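Ticket 195 — Udstead open day, bathroom handling demo
Opened by: Paora Tipoki
Status: open

Watched the Brallero slot in June. We were told the arm learns "any washroom task" from first-person recordings. I asked for the soap task. It missed the pump on 2 of its tries and the presenter blamed the lighting.

Source clip 88, which they say it learned from:
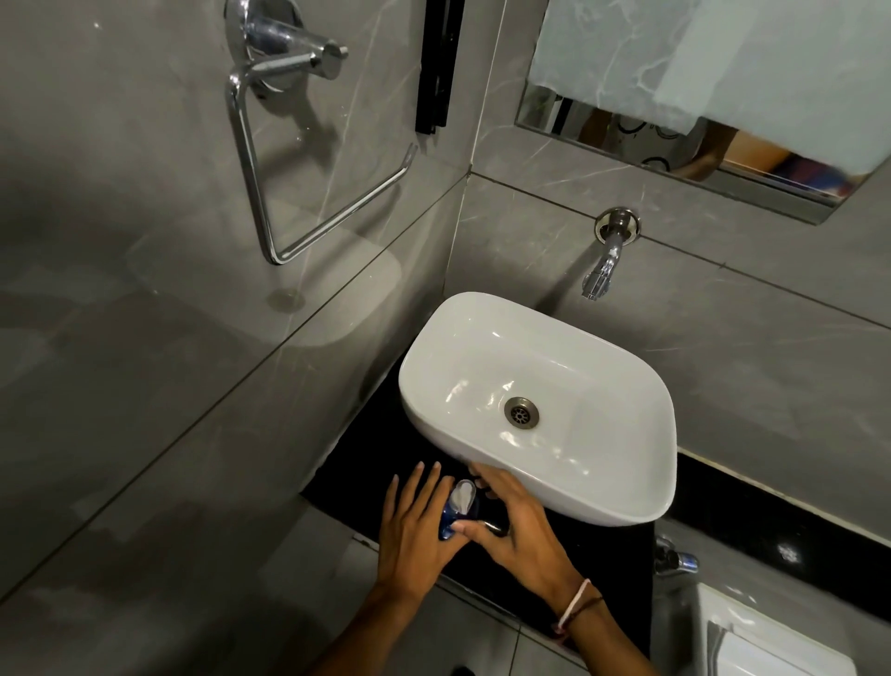 Clip 88. Hands at the blue bottle, front of the basin.

Notes on the clip. Dark bottle near a glossy black counter — poor contrast, and the hands hide part of it. Quinlan says the model copes. I'd like to see the logs.
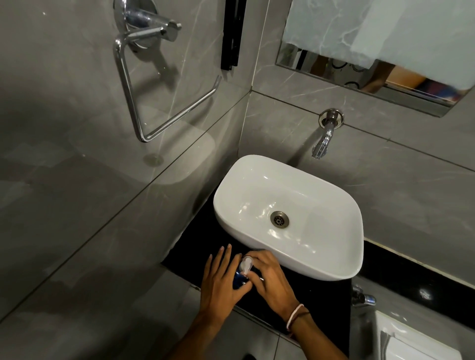 Stusley replied at 4:10 that clip 102 "covers the gap." No numbers attached. Asked again for the success rate on bottles it hasn't met before.

Leaving this open until they send one.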